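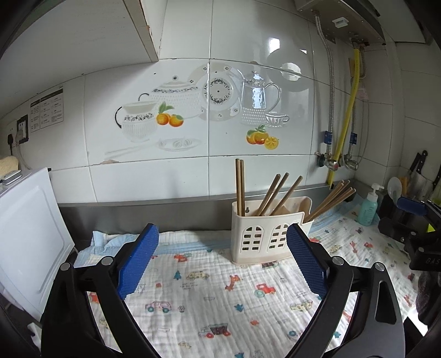 Chopstick demos with the hand-held gripper, Gotholm kitchen set

Quick writeup so people stop asking me in chat. Covers recording by hand only. Remote control version is on the Moncrieff page, different rig, different settings, don't mix them.

The task
Take one chopstick out of the holder, lay it on the cloth, let go. One chopstick per episode. Sounds easy. The sticks lean every which way and cross each other, so most of the bad episodes are people grabbing two.

Before you start
- Battery over half. It dies without warning under that, the gauge lies.
- Wipe the lens. Dry cloth only.
- Look at the finger pads. Any edge peeling, swap the pair, not just one.
- Pivot screws snug. If the jaws wobble when you shake the tool, tighten and redo the open/close calibration.
- Printed cloth stays on the counter. The busy pattern helps tracking a lot, we tried a plain white one in June and lost half the poses.

Mapping pass
One slow sweep before anything else. Start high, come down, go left, go right, back to where you began. Take at least 12 seconds. Keep the wall tiles in view but not only the tiles, glossy ones throw glare and the tracker hates it. If glare is bad tilt down a bit and go again.

Do a new mapping pass any time something big on the counter moves. Moving the holder is fine.

Recording an episode
1. Jaws open, holder between them, hold still for a second. Then press record.
2. Pick your stick BEFORE you move. No hunting around with the jaws, the policy learns the hunting.
3. Come in from above. One pad each side of the stick, near the top end.
4. Close until it stops. Don't crush, the pads give and the width reading goes weird.
5. Straight up till the bottom end clears the rim. Then sideways. People go sideways too early and drag the whole holder along.
6. Lower, lay it flat, open, back off a hand's width.
7. Stop recording. Put the stick back, at a different lean than it had.

Keep your other hand out of it. No steadying the holder. If it tips, stop and mark the episode bad, we keep those in a seperate folder.

Speed: slower than you'd do it at home, no pauses in the middle though. Pauses are worse than being slow. A stop in midair teaches the arm to stop in midair.

Mix it up
Turn the holder a little every 10 episodes. Grab upright ones and leaning ones both, everybody picks the uprights and it shows. We had 1,807 episodes at last export and only 1,226 made it thru the filter. Most of the rest was lost tracking or two sticks at once.

Upload
Plug in, run the Brirkska sync script, wait for the green line. Don't wipe the card till you see it. Name the session with site, task and your initials, lowercase, no spaces. Mapping video goes in the same folder or the whole session gets skipped.

Common errors
"no map found" - mapping video missing or too short
"width out of range" - recalibrate jaws
"pose jump" - you moved too fast or shoved the lens right up to something. Redo it.

Havstead folks, your counter is lower, so redo the height offset first. todo: add the number here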